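# Moving my mother into our downstairs room — what color do we paint it, and does the flooring come first?

**Ljubica Kelmendi**

Hello everyone, I've been reading this site for months and finally have something to ask, so please forgive the length. 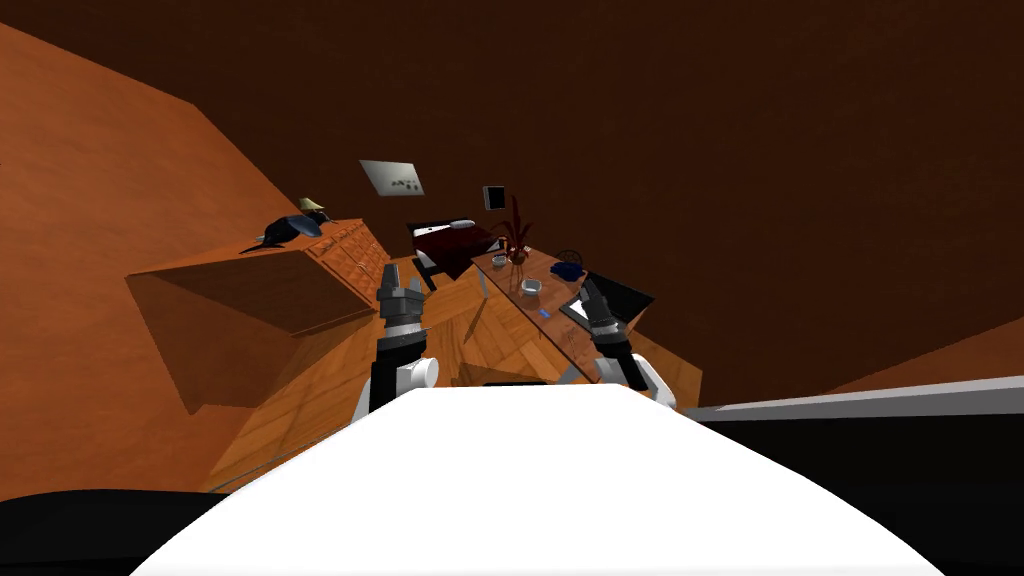
My mother is coming to live with us at the end of August. She is 81, sharp as a tack, walks with a cane on bad days and without one on good days, and she has opinions about everything including the way I fold towels. We are giving her the downstairs room at the back of the house, the one that has been my husband's dumping ground since we bought the place. It gets morning light through one window and then goes rather gloomy after lunch.

My trouble is that I can't settle on the order of things. The old carpet has to go (it was here when we came, and so was the smell). My husband wants to pull it up first so we can see what's under it. My brother-in-law, who painted houses for a few summers in college and has never let us forget it, says paint first and use the old carpet as a drop cloth. I've also had a quote from Bramel, a flooring place over in Flavell, for $2,221 to supply and lay a vinyl plank floor with new baseboards, and they want to know by Friday if I'm taking the slot.

And then the color! Mom wants a warm color because her last apartment was all gray and she says it was like living inside a filing cabinet. I'd love to give her something cheerful, but I'm nervous about making a dim room dimmer, or ending up with something that shouts at her when she's trying to nap. She has mild cataracts too, and her doctor mentioned contrast at her last appointment, but of course I didn't write any of it down and now I can't remember whether we want more of it or less.

Any wisdom very gratefully received. I have a thermos of tea and I am ready to be told off.

Thank you all,
Ljubica

---

**Hatice Soylu**

Oh Ljubica, I went through all of this with my father-in-law, and I wish I'd asked beforehand like you are doing instead of afterward like I did!

Your brother-in-law is right about the order, I'm sorry to say. Paint with the old carpet down. Do the ceiling, then the walls, and take the old baseboards off before you start, as the flooring people are replacing them anyway and you'll save yourself a lot of fiddly edge work. Just peel back one corner of the carpet first, somewhere inside the closet, and look at what's there. If you find old tile with black glue under it, leave it be and get it tested before anyone starts scraping. If it's plain plywood or concrete, lay the carpet back down and carry on. Ask Bramel whether the quote includes taking the old carpet away, too. Ours didn't, and we had it rolled up beside the garage until nearly Christmas, with the neighbor's cat living in it.

With cataracts you generally want *more* contrast in the places that matter. Make the floor a clearly different shade from the walls, so she can see where one stops and the other begins. We put in white switch plates on a colored wall and my father-in-law could find them right away, where before he'd been patting the wall like he was looking for his glasses. The same goes for the door frame and the edge of any step. Stay away from busy patterns and high gloss on the floor. Glare is hard on those eyes, and a dark rug on a pale floor can look like a hole to some people (and rugs are a tripping worry with a cane, so I'd skip them, pretty as they are).

As for the color, buy the small sample pots and paint them on big pieces of poster board. Lean them against the wall at breakfast and again at four in the afternoon. I tried 11 of them, which my husband thought was excessive, but he is a man who wore the same jacket to both our children's weddings. A soft apricot or a buttery yellow looks lovely in morning light. If she wants something stronger, put it on one wall only, the one behind her headboard, so she gets the cheer of it when she walks in and isn't staring at it from her pillow. Keep the ceiling a flat white. It really does lift a dim room.

And let her pick between the last two. It will be her room, and she'll be so much happier about the towels.

---

**Otis Schumacher**

paint first. eggshell on the walls, not flat, flat won't wipe clean. and you need better bulbs more than you need a better color

---

**Anil Kartha**

Agreeing with Hatice on nearly everything, and I'd add a word about that Friday deadline. I used to schedule jobs for a small tile shop, and "we need to know by Friday" very often meant we'd like to know by Friday. Call them and ask what the next opening is. You may find it's only a week later, and that gives you time to paint without rushing. Fresh paint feels dry in a few hours but it stays soft a good while longer, and installers do bump walls, however careful they are. Keep a labeled jar of the leftover color for touch-ups.

Ask as well about the threshold where the new floor meets the hallway. You want it as flush as they can make it. My aunt's had a little metal lip on it that caught her slipper every single morning, and it took us far too long to have it changed.

I'd also put a night light between the bed and the bathroom before she arrives — the plug-in kind with a sensor is fine. Best of luck to you and your mother, and do come back and tell us which color she chose.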